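Grirotex rear diffuser kit: anyone fitted one?

Forum > Bodywork and aero

arkley_mk2
23 Dec 2019
Thinking of ordering the Grirotex diffuser and side skirts for my coupe in January. The website says 100 kg of extra downforce at motorway speeds, which sounds like a lot for two bits of moulded plastic. Has anyone got it on a car? I've got 6 track days booked next year and don't want to waste the money. 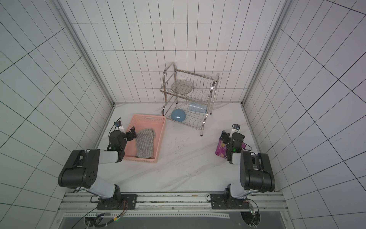
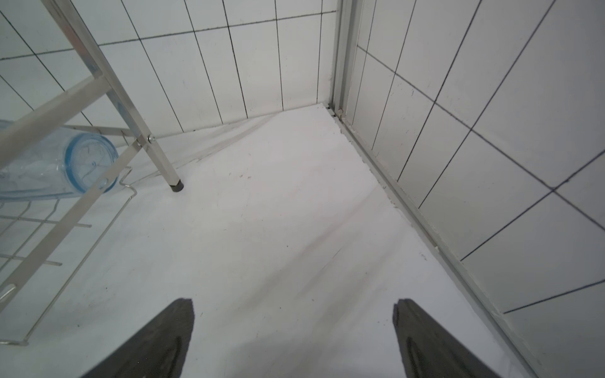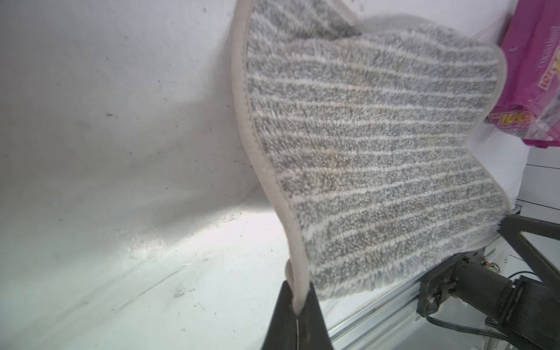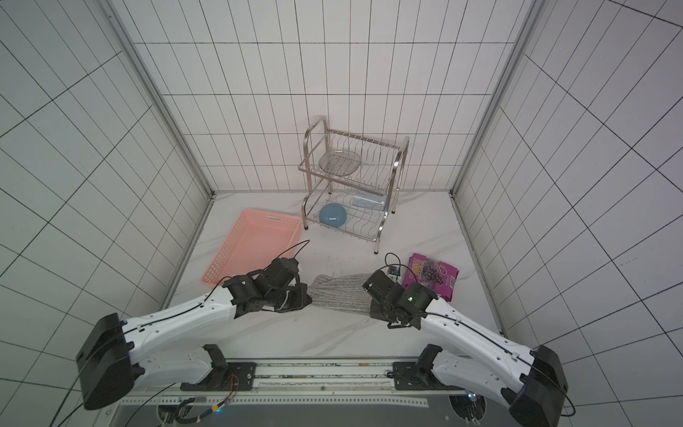 Irnard wants to know at what speed and on which car that 100 kg was measured, as there's no mention of either on the product page. If they'd had it in a wind tunnel they'd be shouting about it. I'd keep my wallet shut.

dampersoft
I've had the skirts on for two winters. They look good and they scrape on every speed bump. Can't say I've felt any downforce.

arkley_mk2
Did you get the diffuser as well or just the skirts?

dampersoft
Just the skirts. The diffuser needs the rear box moving and I wasn't paying for that.

Avotiņš
Bit harsh, all this. I fitted the full kit in my garage and the back end is much calmer through fast bends. Fit was fine apart from 2 holes that needed opening out. Not everything has to come with a lab report.

Irnard
Did you change anything else at the same time?

Avotiņš
New tyres and an alignment. But I know what my car feels like.

Irnard
So, new tyres and an alignment then.

Avotiņš
Come and sit in it before you tell me what it does.

gravel_trap
A flat floor is what makes a diffuser work. Most road cars have an exhaust, a fuel tank and all sorts hanging down in front of it, so the air's a mess before it gets there. Ask Grirotex if they sell an undertray. Last time I looked they didn't.

arkley_mk2
Emailed them. The reply says the figure is "based on simulation" and offers me a discount if I order before the end of January. No speed given, no car given.

Irnard
Spend it on brake pads and fluid.

dampersoft
Or tuition. Does anyone want a set of skirts, slightly scraped? Collection only.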